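3.2 Where the returns go

Our group (Eilidh Baxter, Xuân Trịnh, Dirk Ehlers) set out to learn why people in Plotau send back so many shoes. We mailed 200 surveys in March. Almost 60 came back, a return rate the shoe trade would envy.

Most people blamed sizing. A stubborn minority ordered two sizes on purpose and felt fine about it. One man wrote only "my wife" and left the rest blank.
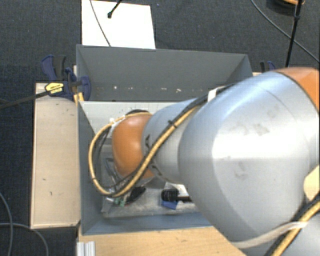 Fig. 2. Robot arm over a grey bin.

Shipping was free for everyone we asked, so we could not test whether a fee changes minds. Dirk thinks it would. Dirk has also returned the same boots twice.

Our sample leans old — the mailing list came from the Sudmont library — and Section 4 should be read with that in mind.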